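Gripper Closing Fault: Photo Page
Judton bench, November

The fault first showed up as a slow close on the left side. The jog command went out, the right pad moved at once, and the left pad followed late. At low speed the lag was easy to miss. At working speed the two pads met the part at different times and pushed it sideways before gripping it.

The controller is a Morkitz unit, firmware left at the factory version. The fault counter stood at 93 when the log was pulled. Most entries were position error on the left axis, with a few overcurrent trips that followed a retry. The retry setting was wrong: after a position error the controller tried again at full force. It is now set to stop and hold.

Cable, connector and supply voltage were checked first and found good. Swapping the two motor leads at the controller left the fault on the left side, so the driver was ruled out. The coupling screw was then found to be loose. Jaston supplied a replacement coupling, and the screw was set with thread lock and marked with paint.

The acceptance test is 2000 open and close cycles with no load, then 200 with a part. Any position error restarts the count. Until both runs pass, the force limit stays at the low setting and hands stay out of the work area while the drive is enabled.

Closing check
Black pads on either side of the round white base and its pole, gridded table surface underneath.

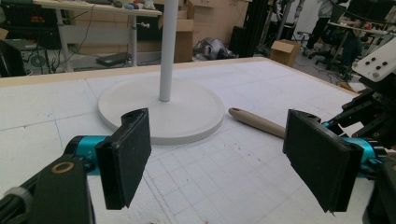 Can the gripper be run with only one axis enabled?
Only for jogging during setup. In automatic mode both axes must be enabled and homed, or the controller will refuse the start command.

Log files are kept in the Güneş folder with the parameter backup.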